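A toy lorry, or toy truck, is a small model of a goods vehicle made for play. Most have a cab at the front, a load-carrying part behind and wheels that turn freely when the toy is pushed along the floor. Simple types for younger children are usually moulded in one or two bright or pastel colours, with few small parts.

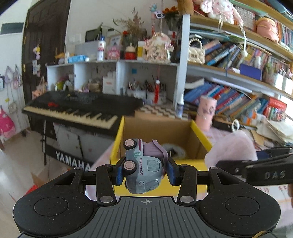
A toy truck with "FUN TRUCK" printed along its side, held wheels up near an open cardboard box.

Names and pictures are often printed straight on to the body or added as stickers, which tend to wear at the corners first. At home, toy lorries are commonly kept in boxes or open bins with soft toys and other playthings. The collector Elli Tikkanen began listing printed examples in May and has recorded 200, of which 17 have lettering on both sides.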